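Part-time toy room and tabletop assistant, Flellbridge

Bellamy Play Library lends toys, games and craft sets to families in Flellbridge and Dimley. We need one person to help sort, clean and pack returned items, starting in July.

Most of the work is done at a table. You will check each return against its card, put small parts back in their containers, bag loose pieces and set aside anything that needs repair. The collection has 2966 items, from building bricks and balls to full board games. Drawstring bags are checked for torn seams and knotted cords before they go out again. 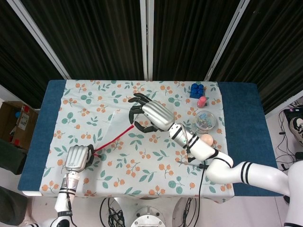 Hours are 9:00 a.m. to 1:00 p.m., three mornings a week. Pay is $626 every two weeks. You will report to Ruth Llanos, who runs the lending desk.

You should be able to lift 25 pounds, read small labels and stay on your feet for part of the morning. Experience in a store, library or child care center helps but is not required. Training is paid.

To apply, send a short letter and the names of two references to Kha Triệu, Bellamy Play Library, 900 Vultamau Road, Flellbridge. Please say which mornings you can work. Applications may also be left at the lending desk before noon.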